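Getting from Devedby to Grornari without a car. Posting this as a thread, as I couldn't find it written down anywhere in one place.

The short version: bus to Tijani, ferry across, then a second bus up the hill. On paper it takes five hours and ten minutes. It took us just over 7.

The first bus leaves Devedby at 6:40 in the morning from the stop behind the market, and the big shelter on the main road is only for city routes. We stood at the wrong one until a woman sweeping the sidewalk pointed us around the corner.

Tickets are sold on board, cash only. The driver had no change for anything large. Bring small bills.

It's the 517. The app I used, Vudico, still lists it under an old number, so if you search for 517 you get nothing. Search by the stop name and it comes up.

Seats on the left side have the lake view for the first hour. After that it's mostly warehouses and onion fields on both sides.

Luggage goes underneath. They don't tag it. I got off at both rest stops to watch the hold — probably unnecessary, but I slept better afterward. 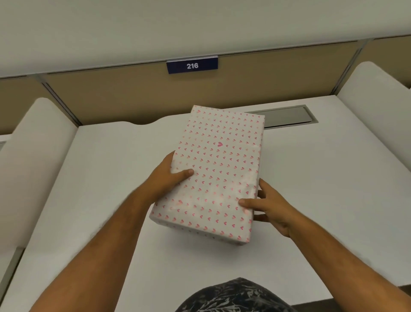

The bus gets into Tijani at 9:55 and the ferry goes at 10:15. If you miss it, the next one is at noon. We missed it by a couple of minutes and spent the wait at the cafe by the ticket window. Eggs and coffee, decent, slow.

Tobiloba Osagie, who I was traveling with, had booked the ferry ahead. They moved our booking to the noon boat without a fee. I had not booked, and I also got on with no trouble. In July on a Monday there were maybe thirty people on a boat that holds 100.

Might be different on a weekend. I can't say.

The crossing is 50 minutes. Inside is air-conditioned to the point of being cold. The upper deck has benches and no shade at all. Pick one.

On the Grornari side, turn right out of the terminal and walk to the gas station. The hill bus stops across from it. There's no sign, just a bench and a yellow curb. Taxi drivers will tell you the bus isn't running. It was running.

That last ride is 25 minutes with a lot of turns. If you get carsick, sit up front. I don't usually and I did a little.

Total for one person, buses and ferry together, was less than half of what the private transfer company quoted us. The transfer does pick you up at your door, and with kids or heavy bags I'd think about it.

We came back the same way two days later and made every connection with time to spare. The afternoon ferry waits for the bus — the morning one doesn't.

One correction to the post about tickets: the hill bus takes cards. The 517 is the one that doesn't.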